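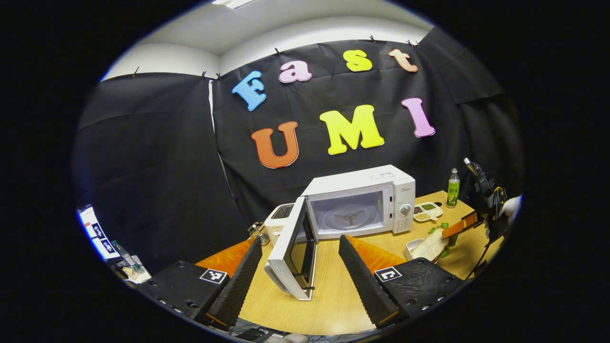

Is the Semaan foam letter set suitable for repeated use on display boards and fabric backdrops?
The set is suitable for most indoor displays, provided that the letters are stored flat and the lighter colors are kept away from direct sunlight.

The Semaan set was reviewed by the Display and Signage Office at Bundum as part of its yearly look at supplies for open houses and public events. Staff used it from November through the end of the spring term, on cork boards in the main hallway and on cloth in two meeting rooms. The office bought the set at the regular price and had no contact with the maker.

Contents and finish
The box holds 310 letters, numbers and punctuation marks in mixed colors. Edges were clean on nearly all of them. A few of the narrow lowercase pieces arrived bent and recovered after a night under a heavy book. The supply of vowels is fair, but capital letters run short: Corina Bucur, who prepared the signs for the fall open house, had to change the wording of one title for lack of a second capital R.

Mounting
Straight pins gave the best results on fabric. Two pins per letter held well; one pin allowed the wider letters to turn. Double-sided tape worked on painted board but pulled away a thin layer of foam when removed, and the office does not advise it for letters that will be used again. The cloth itself should be pulled tight before any letters go up, as folds make a straight line of text difficult to judge.

Reading distance
Most visitors could read a short title at 28 feet. Yellow and orange were the easiest to read on dark cloth. On a white board the same yellow was weak, and Abdelkrim Bennani reported that visitors at the side entrance missed it altogether.

Storage
The cardboard tray supplied with the set failed by the second month. The letters now live in a shallow drawer cabinet from Nonari, sorted by letter — a tedious job the first time, and a quick one afterward.

Rating
The office gives the set 8 out of 10. Points were taken off for the tray and the shortage of capitals. A second set has been ordered for the Monday lecture series under stock number 1587.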